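4.2 Where the leads go

I came to the backs of computers late in this study. My first round of visits was all about desks - what people kept on them, what they hid in drawers - and it was only when Kastriot Vlachou read my notes from Grutelau that he asked why I never wrote anything about the side facing the wall. Fair point! So in August I went back and asked people to turn their towers round for me (or let me crawl under, which I did more often than I'd like).

The rear port panel is a funny bit of furniture. Most of the people I spoke to touch it twice in the life of the machine, once when it arrives and once when it leaves, and yet they had strong feelings about it. Rafferty Delacroix, at the Tukcombe office, told me he plugs everything in by feel and has done for 20 years. Barrett Sorensen won't go near his without a torch. I tried it by feel myself on a Tuesday afternoon and got the network lead in first time and the screen lead in on the fifth go, upside down for most of them.

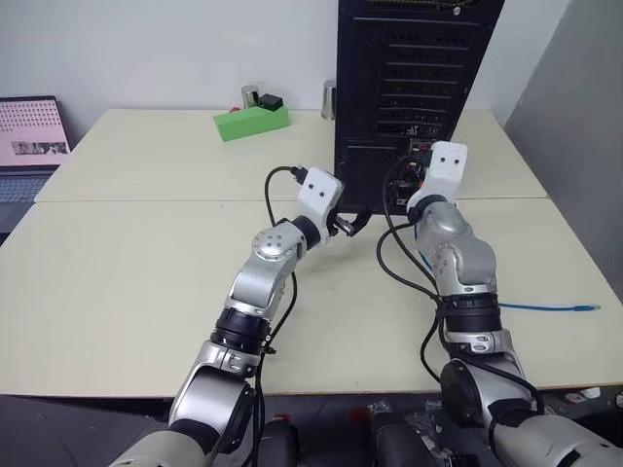 Height matters far more than I had expected. A tower on the floor gets plugged in from above, with your cheek against the desk and your arm bent round the side, and people in that position tend to go for whichever port they can reach. Put the same tower on a table, with its back towards you, and they slow down and start reading the little symbols. Of the 12 people I watched, nine changed their minds about at least one port once the thing was up at table level. I hadn't planned to look at this at all, so please treat it as a hunch with some notes behind it.

Then there's slack. Ottavio D'Amico leaves a big loop behind every machine so he can pull it forward without unplugging anything, and he was quite cross about the Pettigrew building, where the leads had been trimmed to look tidy and you couldn't shift a tower a hand's width. I'm with him on this. Loops gather dust and they look awful, but the people with loops were the ones who cleaned behind their machines, and the people with short leads mostly said they'd get to it one day.

I'll come back to labels in 4.3, where Emmett Baptiste's masking tape gets the space it deserves.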